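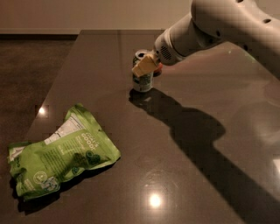
Heltow, October 22, 2020

4.2 What counts as clutter

Earlier work on shared tables tends to treat any package left on a surface as waste waiting to be removed. We doubt this. A drink can and a snack bag may sit on the same tabletop for very different reasons, and a count of objects says little about which of them a person would call mess.

Figure 3. A short beverage can standing upright on a dark, glossy tabletop, with a crumpled lime-green snack bag lying at the lower left.

Take the pair in Figure 3. The Edetti checklist gives both items the same score, one point each. Yet when Cuesta showed table photographs to 168 office workers, most were happy to call a crumpled bag trash, while an upright can split them almost evenly. Several said they would want to lift it first. A photograph cannot settle whether a can is full, and we are not convinced that the raters who claimed to know were doing more than guessing.

The Cantero survey reported that tables with fewer than 7 items are seen as tidy. We could not repeat that result. In our 200 photographs, two items were enough to make a bare surface look neglected if one of them was crumpled - and six upright containers often passed without comment. Shape and posture seem to matter more than number, though our raters all came from the same building and we would not push the point far. Color may play a part as well. A bright bag on dark furniture is hard to miss, and the Leltis scale makes no allowance for it.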